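Recording Demonstrations for a Two-Arm Kitchen Task

Last updated June 30, 2019

This page covers how we record demonstrations on the Cornier bench: two arms, one fixed camera, one operator and one person at the keyboard. It assumes the arms are already mounted and calibrated. If they are not, start with the bench setup page and come back.

The example task is called lid-and-serve. The pot starts closed. One arm handles the lid, the other handles the food item, and the item ends up on the plate. It is a good first task for a new operator. The motions are slow, and both arms have something to do.

Before you start

You need a booked slot in Skedville (two hours minimum), an operator account on the recording machine, and a copy of the current task sheet. Check the sheet's revision number against the one in the recorder. Episodes recorded against an old sheet get rejected at import and cannot be relabeled later.

Free disk space should be at least 32 GB. The recorder does not check this for you. It stops writing when the disk fills and leaves a truncated file with no warning on the screen.

1. Set out the objects

Clear the table, then place the pot, plate, tray and food item according to the layout card for the session. Each card gives a zone for each object, and anywhere inside the zone is acceptable. Do not try to hit the same spot every time. A model trained on 133 episodes with the plate in one place will learn that place and very little about plates.

Turn objects as well as moving them. If a tray has printing on it, let the printing face a different way in each block of episodes. The same goes for the pot handle.

Keep cables out of the zones. A cable at the edge of the table is fine. One that crosses the path of a gripper is a stop condition.

2. Bring up the arms

Power on both arms and wait for the lights at the bases to turn green. Any other color means the controller has not finished its checks. Each base has a red button, and the operator should be able to reach at least one of them without standing up.

Left and right always mean the robot's own left and right. With the camera facing the bases, the right arm shows up on the left side of the video. Labels entered from the video alone are often swapped for this reason, and Yiran Xia's import script now refuses any episode where the arm label and the joint log disagree.

Run the home command on each arm, right first. Open and close both grippers twice. If a finger sticks or the reported width does not return to zero on close, log it and do not record.

3. Record an episode

Start the recorder, wait for the tone, then wait one more second before moving. That second of stillness gives the trimming step a clean starting point.

Move the right gripper to the lid first and settle there before the left arm begins its approach. Come down on the food item slowly, with the fingers already open to a little more than its width. Small items with a curved top slide out if the fingers close too high, so aim for the lower half. 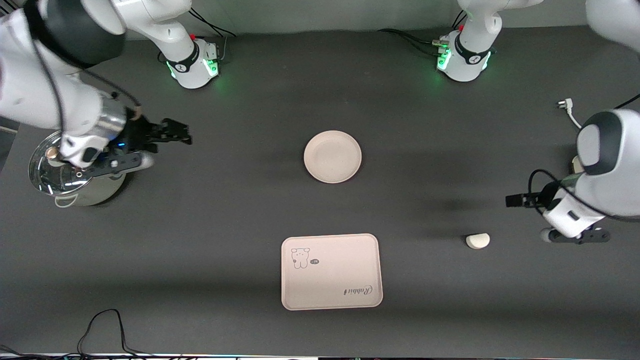 Hold a steady pace. New operators tend to rush the empty travel and then hesitate over the grasp, and the model copies the hesitation. If you need to think, think before the tone.

Overlapping motion is allowed and wanted. The two arms may move at the same time as long as the grippers stay at least one hand's width apart. If they come closer than that, finish the motion you are in, return both arms home, and mark the episode as a near miss.

End the episode with both grippers open and both arms home. Stop the recorder after the second tone. Episodes time out at 4000 steps, and a timed-out episode is saved but left out of training.

4. Label it right away

Enter the label before resetting the table. Use one of these four:

good - task finished, no corrections
corrected - task finished after a missed grasp or a second try
near miss - grippers came too close
fail - item dropped outside the plate, lid dropped, or task not finished

Keep the corrected episodes. Aiguo Dong compared two training runs in February, one with them and one without, and the run that included them recovered from missed grasps far more often. Do not stage mistakes to get more of them. Staged misses look different in the joint data, and we have not found a use for them.

Free-text notes are optional. If you write one, say what happened and leave out why you think it happened.

5. Reset and repeat

Draw the next layout card and go back to step 1. Plan on a break after each block. Grasp quality drops late in a long block well before the operator notices it.

6. Check the session

When the slot is over, run the summary command. It prints the episode count, the share of each label, and a map of object positions. Look at the map first. If the points bunch up in one corner of a zone, flag the session so the next operator can fill in the rest.

Then play back three episodes at random, at full speed, with the joint plot beside the video. The gripper closing in the video should line up with the step in the width trace. An offset of one or two samples is normal. More than that usually means the camera clock has drifted - restart the Peng sync service and record a short test before anyone uses the bench again.

Upload to Tirton once the check passes. The upload locks the labels, so fix them first.

Common problems

Recorder fails with error 2030: the camera stream opened before the arm controllers were ready. Close the recorder, wait for green at both bases, open it again.

Lid slips during the lift: the grasp is too far up on the knob. Lower the wrist a little and close again. Label the episode corrected.

Left arm drifts at home: rerun the home command. If it still drifts, end the session and file a bench ticket with the last joint log attached.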